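Kellent Home Spirometer: Three Months of Huffing and Puffing

Posted 17 May 2020

I've had asthma since grade school and I teach an intro respiratory health class at night, so I am exactly the kind of nerd who gets excited about a new spirometer. My old one (a Skoltex, bought used, rest in peace) finally quit reading the turbine, and I went looking for something I could use at home and also talk about with my students.

I landed on the Kellent. It's a handheld unit with a disposable mouthpiece, a little screen and a phone app, and it came with 17 mouthpieces in the box, so you won't be reordering right away.

Setup was easy! You type in your height, age and sex, it works out your predicted values, and then you blow. The coaching on the screen is really good -- a bar fills up while you exhale and it keeps nagging you until you've emptied out. Most people quit too early on their first few tries, me included, and the Kellent will flat out reject a short blow and make you do it over. Annoying at six in the morning, but I'd rather have that than a pretty number that means nothing.

My best FVC so far is 3,393 mL, and my readings on a good day land close together, usually within a few squeezes of each other. I took it along to my checkup and my FEV1 on the clinic machine came out a hair higher than mine from that morning. My friend Hala Abu Hammour, a respiratory therapist, tried it too and liked the flow-volume loop, though she wished it were bigger. Me too. I have to hold it at arm's length and squint.

Now the grumbles. The app stores 644 sessions and then starts overwriting the oldest ones without asking, so export your stuff. The export is a plain spreadsheet, fine, but the dates come out in a weird order. And the carrying pouch is flimsy. I put mine in an old Calau glasses case and it fits like it was made for it. 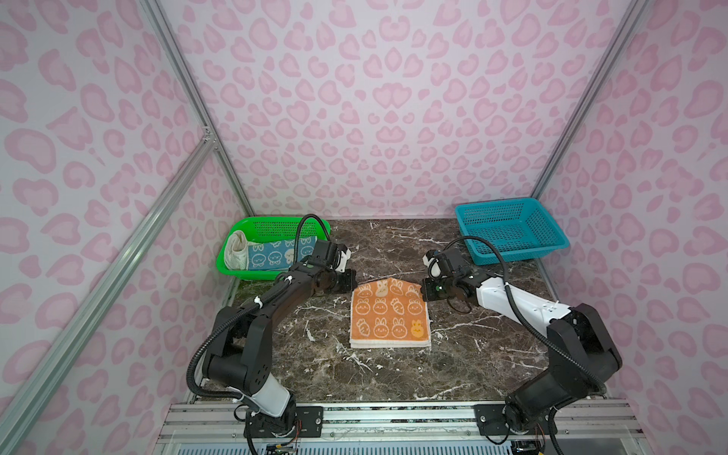

Pink spots and brown marble.

Cleaning is simple enough: the turbine pops out, you soak it, rinse it and let it dry overnight. Don't run it under a hard faucet. The manual says so in tiny print on the second to last page, and I found that out after I'd done it twice (it survived).

I also looked at the Debnath, which costs less and has a nicer screen, but it only gives you peak flow and FEV1. If that's all your doctor wants, save your money and get that one. For me the full curve was worth paying for -- and please don't change your meds off any home gadget without calling your doctor first.

Four stars out of five. I'd buy it again, and I've already ordered more mouthpieces.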